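El botón rojo con cabeza de seta

Seguro que lo has visto alguna vez. Está en las escaleras mecánicas, en los talleres, en las máquinas de las fábricas y hasta en algunas atracciones de feria. Es rojo, es gordo y dan unas ganas tremendas de apretarlo. Yo tenía siete años cuando vi el primero, al pie de una escalera mecánica, y mi padre me agarró la mano justo a tiempo (¡menos mal!).

Se llama botón de parada de emergencia, aunque la gente que trabaja con él lo llama «la seta». Y es que mirado de lado parece una seta: tiene un sombrero ancho y redondo y, debajo, un pie más estrechito.

¿Por qué es tan grande? Piensa en un interruptor normal, el de tu habitación. Para encenderlo apuntas con un dedo y ya está. Pero si algo va mal en una máquina, a lo mejor llevas guantes, o tienes las manos ocupadas, o estás nervioso y no aciertas. A la seta le puedes dar con la palma, con el puño o con el codo. Le da igual, ella se hunde y la máquina recibe la orden de parar.

Y el rojo se ve de lejos. Muchas veces la seta va montada sobre un fondo amarillo, que ayuda todavía más. Haz la prueba en casa: recorta un círculo rojo y pégalo en una cartulina gris, luego otro igual en una cartulina amarilla, y ponte en la otra punta del pasillo. Yo lo hice con mis sobrinos y ganó el amarillo por goleada.

Ahora viene la parte que a mí me gusta más, la que no se ve desde fuera. Cuando el botón está puesto en su sitio solo asoma el sombrero rojo. Detrás del panel se esconde todo lo demás: un cuerpo con forma de cilindro y, al final, unas piezas pequeñas que se llaman contactos. Los contactos son como puentes. Mientras el puente está bajado, la electricidad pasa tan tranquila. Aprietas la seta, el puente se abre y la electricidad se queda sin camino. Si lo sacas del panel y lo pones tumbado, se ve entero: el sombrero rojo, un anillo metálico, el cuerpo negro y los contactos en la otra punta. 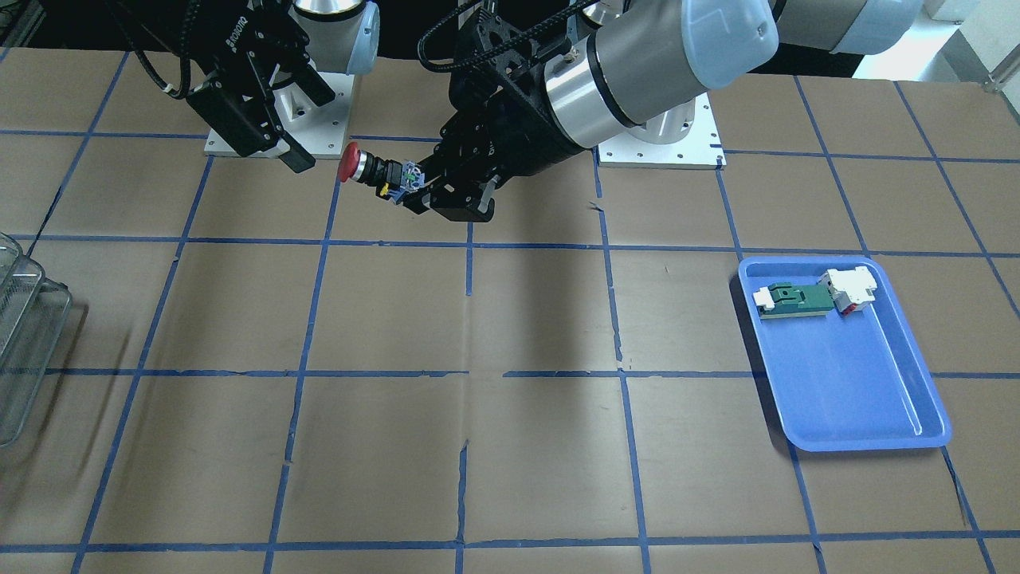

Usman Virk pregunta qué pasa si alguien aprieta el botón y luego lo suelta, y si la máquina vuelve a arrancar ella sola. Muy buena pregunta, Usman, ¡y la respuesta es que no! La seta se queda enganchada abajo. Para que suba hay que girarla un poquito o tirar de ella, según el modelo, y en algunas hace falta una llave. Y cuando por fin sube, la máquina sigue quieta hasta que alguien le da al botón de arranque, que es otro distinto. Así da tiempo a mirar bien qué ha pasado.

En agosto estuve en el taller Zendinent, donde arreglan cintas transportadoras, y Shahzad Rajput me dejó apretar una de verdad. Hace «clac». Está más dura de lo que yo pensaba – tampoco mucho – y luego se gira y salta hacia arriba con un muelle. La apreté unas cuantas veces más de las necesarias. En el taller tienen un cuaderno donde apuntan cada prueba, y ya iban por la 1.559.

¿Y dónde se pone? Pues cerca de donde están las manos. Una seta estupenda en la otra punta de la sala no sirve de mucho si tienes que correr hasta ella. En una cinta muy larga suele haber varias, o también un cable que va por todo el lado y del que puedes tirar desde cualquier sitio.

Una cosa seria antes de acabar. Estos botones no son para jugar. Si paras una escalera mecánica de golpe, la gente que va subiendo se puede caer. Pero si ves que alguien se ha caído o que se le ha enganchado el zapato, entonces sí: grita para avisar a un mayor y, si tienes la seta al lado, dale fuerte.

Para hacer en clase: con una pila, una bombilla pequeña, dos cables y una pinza de la ropa podéis montar vuestro propio puente. Envolved las dos puntas de la pinza con papel de aluminio, por separado, y enganchad un cable a cada una. Con la pinza cerrada, la bombilla se enciende. Al apretarla se abre y se apaga. ¡Igual que la seta!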